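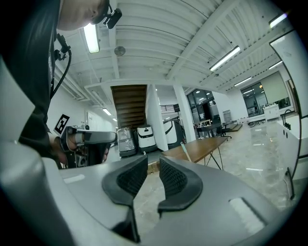
How long do you have to keep at a new language before you can follow a normal conversation in it? For me it was a little over a year of daily listening, and I still miss the jokes.

I get asked this a lot, usually by people who have just downloaded an app and are on a very good streak. My language is Portuguese, the Brazilian kind, and I started it in August two summers ago, mostly because my sister-in-law's whole family speaks it and I was tired of smiling at the end of the table like a nice lamp. I was forty-four and had three years of high school French behind me, of which I remember the word for pineapple.

So I did what everybody does. I bought a notebook (green, far too pretty, I was scared to write in it) and I got myself a set of flash cards from a little outfit called Bomia. The box has 3,000 cards in it, sorted by how common the words are, and I decided I would do 40 a day. You can do the math on that one. I certainly did, and I had myself chatting away by Thanksgiving!

What happened is that I learned the cards. I got really good at the cards. I could see the little blue stripe on the corner of one and know it was "drawer" before I'd even read it. Then we went over for lunch and my sister-in-law's mother asked me something short and friendly in the kitchen, and I stood there holding a bowl of rice with absolutely nothing going on in my head. She had asked if I was hungry. I knew "hungry." I had known "hungry" for weeks. It just didn't sound anything like the way I'd been saying it to myself in the car.

That lunch changed how I went about it. I put the cards in the hall closet and started listening instead, and I mean a lot, every day, with no plan to speak of. I listened while I did the dishes and while I walked the dog. There's a podcast called Grutari where two cousins talk about food and their neighbors and whatever went wrong at the grocery store, and I went through 298 episodes of it. For the first batch I caught a word here and there, like hearing a party through a wall. "Tomorrow." "Chicken." "My mother." Then I'd lose it again for ten minutes.

I want to stay on that part for a second, because it's where I came closest to quitting. Months of it! You listen every single day and you can't feel anything changing. With the cards I at least had a pile on the left and a pile on the right, and the right one got bigger. With listening there's no pile. I complained about this to my friend Osaze Sani, who grew up with three languages in the house and picked up two more as an adult, and he told me to go back and play the very first episode again. I'd forgotten it completely. I put it on in the parking lot at work and I could follow most of it. The cousins were arguing about whether you can freeze cheese bread after it's baked. (One says yes, the other says you might as well eat the box.) I sat there grinning at the dashboard.

After that I replayed an old one whenever I felt stuck, and I'd suggest it to anybody. Pick something you struggled with a couple of months ago, not last week. Last week is too close and you'll just feel grumpy.

Talking came later, and I dragged my feet on it. I signed up for a conversation group that meets online in the evening, run by a language school called Ametepe, and I hid with my microphone off for the first two calls. The third time the teacher called on me by name and asked what I'd had for dinner. I said I had eaten my grandmother. The words for "grandmother" and "egg" aren't even that close, I was just in a panic, and everybody laughed so hard that the man from Ohio had to leave his chair. I've been fairly relaxed about mistakes ever since. What's left to be afraid of?

A few other things, in no order, that I wish I'd started sooner:

Reading the subtitles in Portuguese and leaving the English ones off. It's slower and you will miss plot. I still don't know who the father of the baby was in one soap, and I watched the entire thing.

Writing three sentences at night about the day. Mine are extremely dull. "Today I bought a mop. The mop is good. Tomorrow I will use the mop." But those are words I really use, and I got my past tense sorted out that way much faster than from the tables at the back of the book.

Learning the filler noises. All the "well, so, you know, look" stuff. It buys you time, and people stop switching to English on you quite so quickly when you can hum along like a regular person while you hunt for the verb.

Grammar I did in small doses, when something had been bugging me long enough that I wanted the answer. I tried doing it the other way around and fell asleep on the sofa with the book on my face. If you love grammar then go and enjoy yourself, I have a cousin who reads it in the bath.

As for where I am now, I can sit through a whole lunch. I get the stories and most of the gossip, and I can tell one of my own if nobody rushes me. Phone calls are still awful. Two uncles talking at once is still awful. And the jokes go by me completely, so I laugh a beat late and then ask my sister-in-law in the car.

I took the cards back out last month, by the way, and they're much more fun now that I've heard most of the words out loud somewhere. I'm doing ten a day with my coffee. Next up is one of those Fandatport workbooks, the one on verbs, which is on its way in the mail. If any of you have used it, tell me whether the audio is worth the extra money or if I should just stick with the cousins.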